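Trumau Floor Oil for Wooden Kitchens
By Droltberg Surface Care

Trumau is a hardening oil for wooden floors in the kitchen and other rooms where people walk much and spill much. It goes into the wood and leaves a thin, silky surface on top. You can put it on new boards, on old boards after sanding, or on a floor that was oiled before and looks tired.

We make it since many years in our small works at Fonivham, and the recipe was changed only one time, when we took out the strong smell. If you have used the old cans with the green lid, please note that the new oil dries slower in the first hours and then faster.

What is in the can

Linseed oil, tung oil, a natural resin and a drying agent without cobalt. The color pigments are mineral. There is no wax in Trumau, so you can put another coat over it in later years without stripping the floor.

Colors

Clear, Pale Oat, Chestnut, Red Brown and Smoke. Red Brown is the one most customers order for kitchens. It makes pine warmer, and on oak it becomes a little darker than on our sample card. Please order the small sample bottle first and try it in a corner or under the refrigerator.

A reddish floor goes well together with dark stone, for example a kitchen island with a black marble top, and also with plain white cupboards. With orange-toned furniture we would recommend Smoke or Clear.
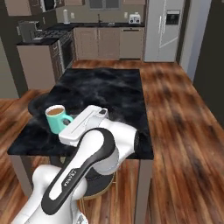 How to apply

Sand the floor to grit 120 and vacuum it two times. Stir the can well from the bottom, also during the work.

Spread a thin coat with a short-hair roller or a white pad, always along the boards. Wait 20 minutes, then take off everything that the wood did not drink. Shiny spots are too much oil and they will stay sticky for days.

The second coat comes the next morning. For very dry softwood a third coat can be useful.

Rags with oil can catch fire by themselves. Put them in water or dry them flat outdoors before you throw them away.

Coffee, wine and fat

Wipe spilled coffee within the hour and you will normally see nothing afterwards. For an old ring, rub lightly with a gray pad and a few drops of Trumau, then polish with a dry cloth. Weekly cleaning is with Bandara floor soap, one cap in a bucket of lukewarm water.

Sizes and article numbers

Sample bottle, article 62
Can 1 liter, article 364
Can 2.5 liters, article 1,261
Bucket 10 liters, article 1,436 (only Clear and Red Brown)

One liter is enough for 12 square meters with two coats on hardwood. Pine takes more. Closed cans keep three years in a room without frost. The 10 liter bucket is again in stock from June.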